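Section 8. When the fingers won't let go (knitwear snags and the slow-close fault)

I wrote this section after a bad week in March, when one of my Moso hand grippers kept hanging on to sweaters after I'd opened the trigger. If yours has started doing the same thing, stop folding and work through the steps before you pick up anything you care about. It's a short job, I promise!

Before you start

CAUTION: Keep your own fingers out from between the blue pads while the battery is in. The slow-close fault means the fingers can creep shut after you've let go of the trigger, and the linkage pinches harder than you'd think.

CAUTION: Don't yank a snagged garment free. I did that to a cardigan, and I pulled a run in it as long as my hand.

You'll need the small screwdriver from the Zorcombe kit, a soft toothbrush, and a piece of knit you don't mind ruining.

Freeing a caught garment

1. Let go of the trigger and lay the garment down on something flat and padded, with the gripper still attached. You want the weight off the yarn.

2. Slide the battery out. Wait for the status light to go dark (on mine that takes 2 seconds, on Lovisa Kvam's it's a bit longer, and we never found out why).

3. Turn the release wheel toward you until the fingers part. If it feels gritty, back off a little and try again.

4. Ease the loops off the pad ridges one at a time, moving along the ridges and never across them.
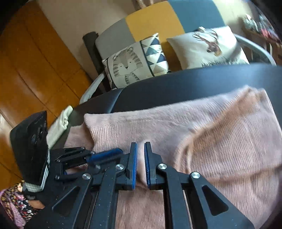

Can I keep using the gripper on ribbed knits after a snag?

Once the pads are clean and the gripper passes the scrap test in step 9, ribbed knits are fine, but set the closing force to 600 or lower and pick up by a folded edge where you can.

Fixing the slow close

5. With the battery still out, brush both pads. Lint packs down between the ridges, and a pad full of lint holds yarn like a burr.

6. Open and close the fingers by hand and watch the pivots. Both sides should move together. If one lags, loosen its outer pivot screw a quarter turn and try again.

7. Put the battery back and open the Drustivano settings page. Look for the line called Close Force. Mine had jumped to 900 after an update, and that was most of my trouble.

8. Set it to 600, save, and restart the gripper.

9. Run the scrap test: grip your spare knit, lift it, let go. Do this until you trust it (I went for around 8 tries). The fabric should drop by its own weight every time.

NOTE: If you work with two grippers, check both, even if only one is acting up. The settings page doesn't copy changes from one to the other. I lost an evening to that.

If it still hangs on after step 9, the return spring is probably tired. Don't open the housing yourself. Send the whole unit to Meireles with a note saying "slow close, pads cleaned, force reset" so they don't start by making you do all of this over again, and leave the battery out when you pack it.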